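How to move coins from Clivgate to your own wallet

Leaving coins on an exchange means the exchange holds the keys. If you would sooner hold them yourself, the steps below cover a withdrawal from Clivgate to a Clundex wallet. Allow 10 minutes for the setup.

1. Open Clundex and create a new wallet. Write the recovery words on paper, in order. Do not photograph them or save them in email.

2. Close the wallet, restore it from the words, and check that the receiving address matches the first one.

3. Log in to Clivgate, open Balances, and choose Withdraw next to the coin you want to move.

4. Paste the address. Compare the first and last characters with the ones in Clundex – malware can swap an address on the clipboard.

5. Pick the right network. Coins sent over the wrong one may be lost.

6. Send a small test amount first. Clivgate holds withdrawals to a new address for 52 minutes, and the status stays on Pending during that time.

7. When the test arrives, send the rest.

If the status still says Pending the next morning, open a support ticket and include the transaction ID. Support will never ask for your recovery words.

Written by Stela Vasiliu, updated in June
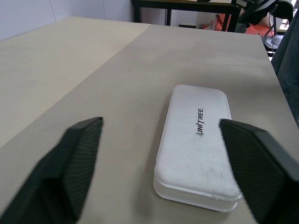
White case with rounded corners on a beige tabletop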